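In Praise of the Boring Demonstration

People who visit a robot learning project usually ask to see the model. I always want to see the table where the examples get made, and I think that's where most of the interesting decisions are. Someone picks up a pair of hand-held grippers and does an ordinary chore, then does it again, and a policy will later be asked to make sense of all of it.

At Todik we collected 2745 demonstrations in July and kept 1611. I love that second number! Every one we dropped taught us something about how we were asking people to move — too fast at the grasp, too careful near the edge, elbows in the wrong place. We rewrote the instructions twice and they're still getting better.

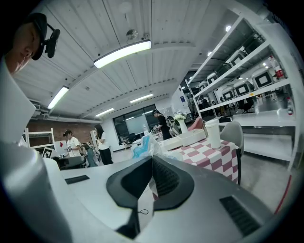

Han-gyeol Yeom thinks I'm too quick to throw things away, and argues that a fumbled grasp followed by a good recovery is worth more than a clean run, so at least 300 of the rejects ought to go back in. I've come around on the recoveries. A learner that has only ever seen success has no idea what to do a half inch to the left of it. Where we still disagree is on hesitation, the long pauses while a person decides. Those I would cut every time.

What I'd really push for is mess. Put a tablecloth down, let there be flowers, let coworkers get on with their day in the background. A bare bench gives you tidy recordings and a model that falls apart in a kitchen. Given the choice between 500 demonstrations at a table that looks lived on and three times that many on a blank one, I'd take the 500 and be happy about it. The hands matter too. People reach differently, and I want the left hand working as often as the right.

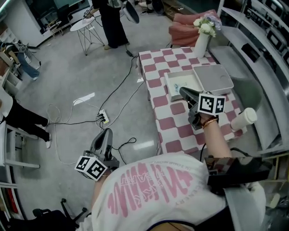 Pay attention to the people

Gathering examples is skilled work and it should be treated that way. After an hour the wrists get tired and the motions get lazy, and the data shows it before the person says a word. We switch people out often now, and they name the tasks themselves, which has given us much better tasks. I'd like to see their names on the papers as well.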